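4.2 Does folding method matter for ribbed knits?

Advice on storing knitwear is plentiful and mostly untested. The claim repeated most often is that a ribbed sweater must be folded in thirds along the rib, sleeves in first, or it will lose its shape on the shelf. The Mellora household guide says so, and Hutchins repeats it almost word for word without a source. We found no trial behind either statement. Kasprzak, in an earlier note on drawer storage, pointed out that the two guides even disagree on which way the rib should run once the piece is put away.

Part of the trouble is that a soft knit does not hold a crease the way a cotton shirt does. Pick it up at one point and the whole piece gathers toward that point.

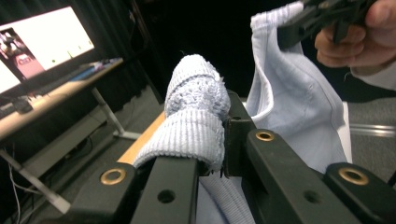

The instructions in both guides start from a garment that is already lying flat and square, and that start is the hard part. A person who has just taken a sweater out of a pile has a lump with a hem somewhere inside it. Finding the hem, then finding the shoulders, takes most of the effort, and neither guide gives it a single line. We are therefore doubtful of any timing figure that begins with the garment laid out, including the 60 seconds per piece quoted by Trideo for its folding board.

There is also the matter of what the rib does under light pressure. Supporters of the thirds method say that ribs act as natural fold lines. Our own handling gives little support for this. When the cloth is pushed together from two sides, the fold goes where the pressure is, and the ribs bend to follow it.

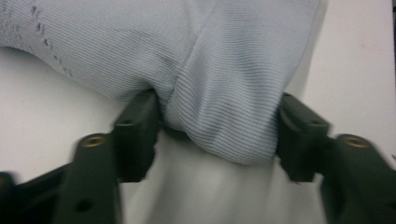 Figure 7. Light blue-gray ribbed knit pinched on a white surface. A deep crease runs down through the cloth, and the ribs bend and compress on either side of it.

One piece of knit is weak evidence, and we do not want to make too much of it. A heavier yarn might behave differently. Still, the burden should sit with those who make the claim, and a survey of 200 owners asking whether they "felt" their sweaters kept better (the Liltik report, cited in both guides) does not meet it. The owners knew which method they had used. They had also paid for the booklet that taught it.

A basket raises a simpler doubt. If the clothes are going into an open basket, to be dug through within 2 days, a careful fold may not last long enough to be worth making. The guides assume a shelf.

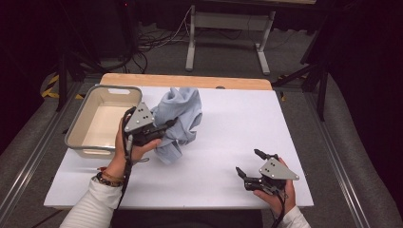
Is a neat fold needed before a knit goes into a basket?

Only if the order of the pieces matters to the person using it. For short storage we know of no measured harm from laying a sweater in loosely, and we would want to see some before recommending the extra work. Long storage under weight is a separate case and is taken up in Section 4.3.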